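Toy Library on Prena Street Opens Its Doors Again After Winter Repairs

There was a bit of a line on the steps of the Tuter Toy Library when it reopened in February, and quite a few of the people in it were under four feet tall. The library had been closed since a pipe burst above the back room, and for families who had gotten used to swapping a bag of puzzles and pull-along toys every couple of weeks, the wait had started to feel very long indeed.

The good news is that most of the collection came through fine. The train sets and the dress-up clothes were on the high shelves, well out of the way of the water, and the big dollhouse that so many children ask for by name (it is known as Aydoğan, after the family who gave it) was being mended elsewhere at the time, which was a stroke of luck. The board games did not do so well. In all, 31 toys and games had to be thrown out, and a good many of those were the boxed kind that soak up water like a sponge.

What visitors will notice first is the new floor, a warm brown cork that is kind to knees and quiet when things are dropped on it, as things will be. The shelves have been moved back against the walls so that there is room for strollers down the middle, and the baby corner is now at the front, where the afternoon light comes in and where it is easier for a parent to keep an eye on two children at once. The old radiator has a proper cover on it at last. People have been asking for that for years!

The loan rules are nearly the same as before. A family may take home up to 3 toys at a time and keep them for 2 weeks, and a loan can be renewed by phone or at the desk so long as no one else is waiting. Membership still costs nothing for anyone who lives in Tuter, and families from Prulura and the other villages along the river are welcome on the same terms, which has not always been the case. Bring something with your address on it the first time you come and you can borrow the same day.

One thing has changed, and it came out of a long talk with parents over the winter. The library used to put away everything for the under-fives at lunchtime to make space for the homework club. Now the building blocks, shape toys and picture books will stay out all day, and the homework club has moved upstairs, where there are desks and a door that closes. Parents of toddlers who nap late will be glad of it, and so, we suspect, will the older children trying to do their fractions.

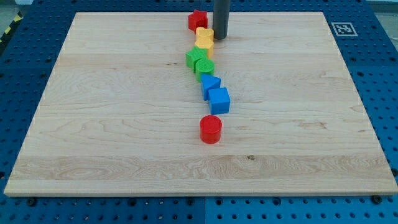 Colorful plastic shape blocks set out in a gently curving line on a wooden board.

The library is also looking for donations to fill the gaps left by the leak. Floor puzzles, card games with all their cards, and toy kitchens are at the top of the list. Stuffed animals can't be taken, sadly, as they are too hard to clean between homes, and the same goes for anything that needs a charger that has gone missing. Drop things off at the side door on Prena Street any time the library is open, and please tape the boxes shut and write your name on the lid if you would like a thank-you card from the children's art table.

Doors open at 9 in the morning and close at half past five, with a story for the little ones just before lunch. Anyone who still has a toy at home from before the closure can simply bring it back. There are no late fees, and the desk would be very happy to see the missing fire truck again.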